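Oiling a tired table top

I love this job! One afternoon in April and a dull old table looks cared for again.

Clear it, wipe it down with a barely damp cloth and leave it to dry overnight. Then sand lightly, always along the grain, until it feels smooth under your palm.
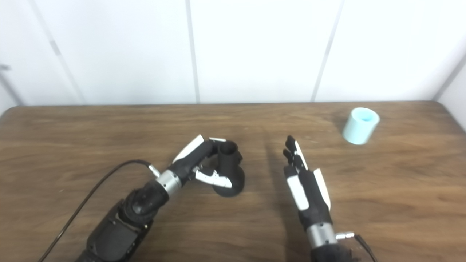 Pour a little oil on a lint-free rag and work it in with long strokes. Thin coats are best – I do 3, with a night between each (yes, it's worth the wait). Wipe off anything still sitting on top after ten minutes or so, and lay your rags flat outside to dry, as oily ones can catch fire if they're bunched up.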